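Features > Home & Work > The Long Road to a Tidy Living Room

Mechthild Bachmann has spent 13 years trying to teach machines to pick up after people, and she still laughs when I ask if one could do my house. "Your house? Oh, give us a while," she says, pouring me a second coffee at Dritcombe, the small workshop where she and Andri Mösli test grippers on everyday clutter.

I had come expecting dishwashers and laundry, I suppose, but what they mostly wanted to talk about was snacks. A crinkly packet changes shape the moment you squeeze it, and a tin full of them – all different sizes, all leaning on one another – is a harder job than many a factory task.

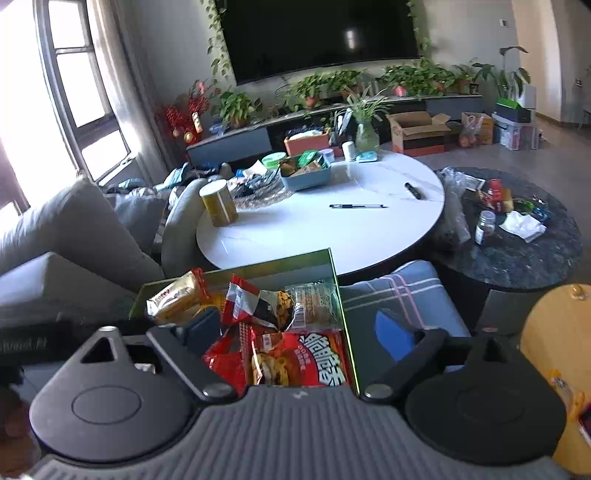
Mösli keeps a list of 200 household chores on the wall, and he has put a green check beside 30 of them. Wiping a flat table got its check early. Putting the shopping away, which my kids can do (when they feel like it!), has a long row of question marks. "A person looks at a messy room and knows what belongs where," he told me. "We have to get that in there somehow."

Shop floors are further along, and I saw why when I visited Fuchs in March. Every part arrives facing the same way, and two arms pass them down the line all day long. Living rooms are never so kind, and I drove home thinking fondly of mine.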